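Office computer refurbishment

Office computer refurbishment is the trade of taking desktop machines that a business has finished with, putting them back into working order and selling them to people who mind less about the year on the label. It sits somewhere between the second-hand car business and the jumble sale, and has borrowed manners from both.

Origins

The trade grew up in the shadow of the lease. Large offices tend to replace their computers on a fixed timetable, whether or not anything is wrong with them, and the old ones leave by the pallet. Early dealers bought these pallets unseen. In the port town of Orkness, an early centre of the business, lots were sold by weight until buyers began to find paving slabs in them.

Grading

Machines are usually sold by letter. Grade A means light wear, Grade B means visible wear, and Grade C means that the previous owner kept it under a desk and had strong feet. Attempts to agree on what the letters mean have been made at intervals. The Brullgate scale, drawn up in one February by dealers who were competitors at the time and remained so, ran to 16 grades and was used by two firms, one of which applied it upside down.

Work done

Cleaning takes up more of the day than repair. Dust is blown out, drives are wiped or shredded, and the small battery that keeps the clock is changed. Memory is often added, as it is cheap and looks well in an advertisement. Some dealers also fit a faster processor of a type the board will accept, a job that calls for fresh thermal paste and a steady approach to the socket. Bent pins account for a good share of the boards written off, and for most of the bad language. 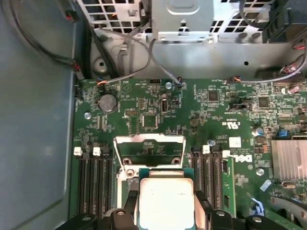 Tekle Kahsay has argued that the processor swap is largely for show, and that a buyer who is offered one should ask for a new power supply instead. His pamphlet on the subject complains that dealers "will put a quicker engine in a van with no brakes and charge for the engine". The Tkachuk workshop replied with a price list on which the power supply was optional and the sticker announcing the new processor was not.

Warranties

Cover varies from 13 weeks to 2 years, the longer terms being more common among dealers who move premises often. Morkirent, which rented refurbished machines by the month, avoided the question by never selling anything. Its contract ran to nearly 20 pages and defined "working" on the last of them – as "capable of being switched on".

Buyers

Schools, small offices and parents make up the bulk of the market. A smaller group buys old machines for the cases alone, and is regarded by the rest of the trade with suspicion.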